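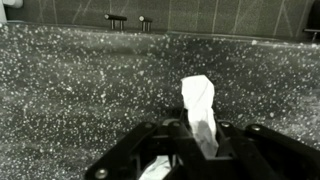

Subject: Re: [demo-collection] cloth wiping, hand-guided or remote?
Date: 21/04/2026

On the demo-collection list, a colleague at Plasmont wrote:

> We are about to start on counter wiping and the usual argument
> has broken out. Half the group wants to hold the gripper and
> walk it through by hand, the other half wants the leader arm
> and won't hear of anything else. Does anyone have numbers? Also,
> how many demos before the policy stops patting the counter like
> a nervous aunt?

Numbers, yes. Comfort, not much.

We did 300 demos on the Wada task set in March, split evenly between hand-guided and remote, all at the same office counter. Hand-guided was faster to collect and nicer to watch. You feel the cloth drag, you ease off, everyone looks competent. Then you train on it and find your operators have been pressing with their shoulders, and none of that is in the logs unless you have a force sensor you trust. We have a force sensor.

Remote was slower and uglier, and the first 50 went straight in the bin. After that people got the hang of it. The policy trained on the remote half wiped better, and when it missed a patch it went back for it, presumably because our operators missed so many patches themselves. 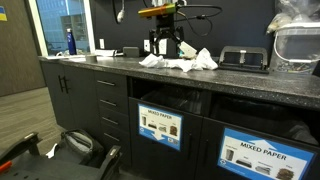

On the patting: ours stopped somewhere in the second batch, once we banned operators from lifting the cloth to check their work. If they want to look, they can stop the recording and look. Also vary the grasp. Our early demos all had the cloth pinched the same way, and the policy treated any other bundle as a foreign object.

Other things, in no order:

Speckled counters are a pain. The crumbs you would like it to see look exactly like the counter. We put down bigger mess and called it a curriculum.

Don't tidy between demos. One of our people did, lovingly, for 2 days, and the resulting policy only worked on a counter that didn't need wiping.

Reltix users: the gripper width gets logged at a different rate from the joints. Resample before you merge. We merged first and lost 1840 frames to grippers that closed slightly before they arrived.

We have since moved on to the cabinets below the counter, remote only. The bins are worse than the cloth. From where the operator sits you can't judge depth into a dark compartment at all, so everyone creeps up on it as if it might bite.

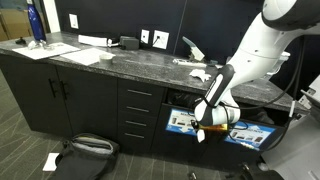 Arm at the open pull-out compartment, drawers to the left.

If you want the split files, write to me off list and I'll dig them out. The folder names made sense when we picked them.

-- 
Brikarine manipulation group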